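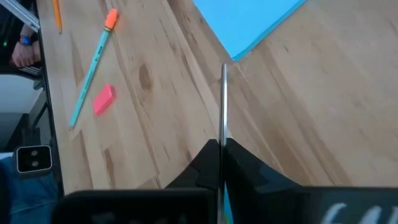

Orla Dolan says a thin blade and a steady hand will get you through a whole stack of paper in one pass, and that anybody buying a trimmer or a cutting mat is paying for something their kitchen table already does.

I like Orla. I don't believe a word of this.

---

Let's take the one pass first. Blue paper, sharp blade, light pencil line, cut. Fine for one sheet. Fine for two. Once you've got a proper stack, the top sheet goes where you wanted and the bottom one goes wherever it likes.

---

You can check this yourself. Cut a stack, then flip it over and look at the underside. If the bottom edge is as straight as the top I'll send you my pencils.

---

People always answer "press harder." Pressing harder makes the blade lean. It also makes the paper creep, and now you have a slanted edge on every sheet, each one a little different. Lovely for confetti.

---

Next, the table. Pale wood, nice grain running across it, a dark knot, a bit of shine. That is a good surface for eating toast. I'm not convinced it's a good surface for a knife.

---

Orla's argument is that wood "heals." Wood on a living tree might do something like that. A tabletop is a plank. A cut in it stays there until you sand it out, and then you've sanded off the finish as well and have a dull patch to look at.

---

Grain is the other thing. If you cut at a slant to it, the tip can find an old groove or a soft line and follow that. You think you're steering. Try a long cut at an angle on bare wood and watch where the last couple of inches end up.

---

Jennylyn Macaraeg replied to ask whether a piece of cardboard underneath is enough. Yes, mostly. Thick cardboard, flat, no fold down the middle. Throw it out when it's full of slits. It's free and I've got no complaints about free.

---

Conall Dunne says he's used the same mat since college and it has never let him down. Okay. I have a Ciklow mat that curled up at one corner the first time I left it by a window, so my feelings about mats are mixed too. I still cut on it. I put a dictionary on the corner.

---

I'm also not sold on trimmers, before anyone gets excited. I bought the Tusero one in June. The box said it would take 18 sheets. It took 18 sheets the way I could take a flight of stairs on roller skates.

---

Now the pencil. A light blue pencil on blue paper sounds sensible, because the line won't show after. Except it doesn't show before, either. I've gone along a line I couldn't see and then blamed the blade. A plain gray pencil, barely touching, on the back. Done.

---

And sharpen it. A blunt pencil gives you a line with a left side and a right side and you have to pick one. Pick the same one every time and you'll be okay. Nobody I know does.

---

Someone's going to tell me about Gulten blades. I've tried them. They're sharp. So is any new blade for a while. I can't tell a Gulten from the cheap ones after an evening of cutting cardstock, and I suspect most of the people recommending them couldn't either.

---

What I do, since a few of you asked:

- 2 sheets at a time, no more
- metal ruler on the part I'm keeping
- first stroke light, just to make a track
- second stroke goes through, sometimes a third
- new blade before it starts to drag

Slow? Sure. I did 86 place cards like that for Olga Gaete's dinner and threw away very few of them.

---

Olga did point out that the print shop would have cut them for next to nothing while she waited. I'm choosing to let that one go by.

---

Orla has now replied with "you're overthinking paper." Could be! But if you're right, Orla, you can do the next lot in one pass, on your own table – and I'd like to see the bottom sheet.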